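OK, thread time. I spent all of January on the grasp planner for Zomis and I have opinions now.

1/ Quick background: Zomis picks small stuff off a desk using one camera down at the wrist. The old planner took the depth map, scored 200 candidate grasps and went with the top one. Great on mugs. Awful on phones!

2/ Phones are thin, black and shiny, so depth over the glass comes back as soup. We kept getting beautiful, super confident grasps on a reflection (sigh).

3/ So now segmentation runs first. Each object gets a mask, the mask gets a plane fit to the table around it, and depth inside the mask only gets a small vote. Lwazi Adams suggested this in April and I said it was too simple. Sorry Lwazi!!
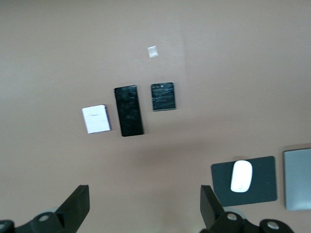
Wrist view, desk layout with the two black devices side by side. White mouse on its pad, lower right.

4/ The mouse is the easy one, nice oval blob with a soft shadow. The mouse pad is meaner: big, flat, clean edges, and the segmenter loves it. I added a max width check against the gripper opening and it quit asking to pick up the pad.

5/ Numbers from the replay logs: 501 scenes, 7 where the planner still picks something dumb. Most of those are white cards, and Estrella Quezada thinks my height threshold is eating them. She's probably right.

6/ Next up is planning time. I'm capped at 3000 ms and I blow through it whenever the desk gets crowded. If you've sped up collision checks in Python without rewriting the whole thing in C++, my replies are open!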